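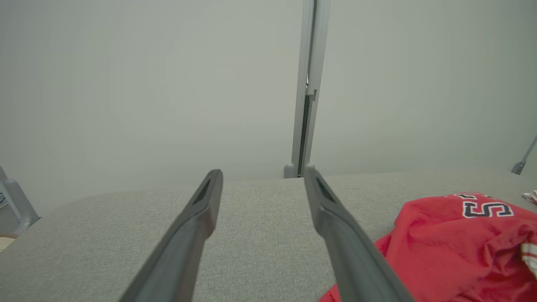
Fig. 3. Two dark grey fingers, tips apart.

4. Setting up your Tollel label printer

1. Pop the lid and drop the roll in, shiny side up. I always get this wrong first go!
2. Hold the feed button until the light goes green.
3. In the menu, pick Width and set it to 57 (mine came set to 30, goodness knows why).
4. Print a test label.

Note: I buy Hedegaard rolls, but the Ilton ones fit too.

Caution: keep your fingers off the print head, it gets hot.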